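A day at the Ikgate spring trade fair

29/03/2022

I had been promising myself a trip to Ikgate for years, and every year something got in the way, usually stocktaking. This spring I finally shut the shop for the day, put a note on the door and caught the early train with a flask of tea and a much too large bag. If you have never been, Ikgate is a trade fair for small shops like mine, the sort that sell cards and candles and something nice to put on a windowsill, and it fills two long halls next to the old cattle market.

The walk from the station takes 15 minutes if you go by the canal, which I would recommend, and rather longer if you follow the signs, which I did on the way back and regretted. They gave me a badge with the shop's name spelt wrong and a map that folded out to the size of a tablecloth. I never did get it to fold up again.

I started in the first hall with the paper people, as I always do, because wrapping paper is my weakness and I like to get it over with while I still have some self-control. Komuten had the best of it by a long way. They print on a lovely soft, uncoated paper that creases properly, and they will do mixed boxes for a first order, so you can try six designs without having to live with 100 rolls of the wrong one. I ordered the one with the pears and the dark blue with little white moths, and I have been wondering ever since whether I should have taken the rhubarb as well. Their delivery is slow (allow four weeks, they said, and more before October if you are after Christmas stock), but they were very open about it and I would sooner know.

Candles were next, and there were far too many of them. After three stands I couldn't smell a thing and had to go outside and stand by the bins for a bit. A tip for anybody going next year: do the candles last, or at least do them after lunch.

Lunch, by the way, was very good. There is a café on the balcony between the halls which does a leek and potato pie, and I had a nice long sit there with a couple who run a garden shop up the coast. We compared notes on card machines and minimum orders, and they told me to go and look at Prollis, who I had walked straight past. So back I went, down the stairs and against the crowd, and I am so glad they sent me. Prollis make plain stoneware jugs and bud vases in a handful of quiet colours, nothing fussy, and the bases are properly smoothed so they won't scratch a sideboard. The minimum order is 40 pieces, which made me swallow, but you can spread it over all the sizes. I said yes to the jugs. The grey-green is the one I would keep for myself, and I probably will.

The second hall was given over to everything for the home, and artificial flowers took up the whole of the far side. I know people can be sniffy about them. I was, for years! But half my customers live in flats with one dim window, and a good many of them have cats, and I have slowly come round. The best ones have improved enormously since the shiny things my aunt used to keep on the television.

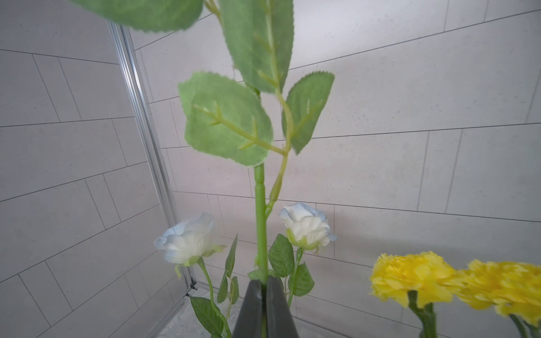 Words by the shopkeeper, Dauda Cards & Gifts

What I look at first these days is the leaf. A petal is easy to get nearly right, but the leaves give a cheap stem away from across the room. I like a fabric leaf with a serrated edge and paler veins, in a soft sage if I can get it, and I try to see several on the same stem to find out whether they all point the same way. After that I check the stem itself. A bright green plastic one doesn't put me off, as most of it ends up inside the jug anyway, but I do want to know that it can be trimmed or bent without a fight. Prices ran from pennies to a frankly alarming sum for a single peony. I settled on roses and a little eucalyptus, 29 stems in all, and spent the train journey home working out which jug they would go in.

A few practical things, for those who asked. Entry is free if you register ahead, and you will need something with your business name on it. The cloakroom takes cash only. There are not enough chairs anywhere except the balcony. Wear your oldest, kindest shoes – I wore new ones, and paid for it on the canal path – and take a pen, as every order form I filled in was on paper and every stand seemed to have lost theirs.

The Komuten rolls should be in by the end of next month and the jugs a little after that. The roses came home with me in the much too large bag, so they are in the shop already, on the shelf by the till.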